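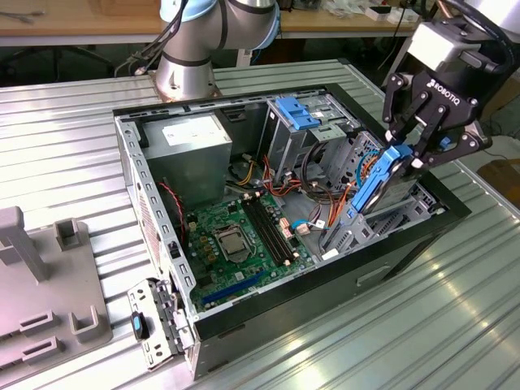
Drive in its blue carrier, partway into the cage. Robotiq gripper on the cobot.

8 April 2026

Open day at the Nurkow bench. Main demo was the PC disassembly and assembly cell, same donor tower as in August. The group from Lallico came first, then 15 from Grullora, which was too many for one side of the table. Next time split them in 2 and send half to the Jõgi bench.

Most questions were about the drive cage. People expect the board to be the hard part. I explained that the drive has to go in straight and the slots give very little room, so the approach angle matters more than grip force. Somebody asked for the cycle count on the arm and I had it written down for once: 2,307 at the start of the day. Service is due at 4,000.

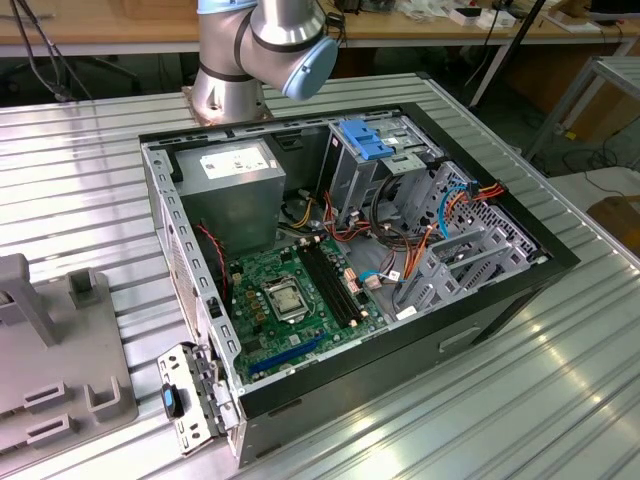 Left the CPU socket empty and the retention bracket closed for all the runs. Putting a processor in is a separate job and I don't want visitors waiting on it. The loose wiring by the drive bays still bothers me — the orange and red leads sit close to where the fingers need to go. Two cable ties would do it, but then the setup no longer matches the August notes, so write it down if you change it.

Lallico want the fixture drawings. Told them I would ask.

To do:
Check the case position against the table marks before the next run.
Print larger labels for the parts fixture.
Move the visitor line back one step — people lean in when the arm slows down.
Find the spare drive carrier.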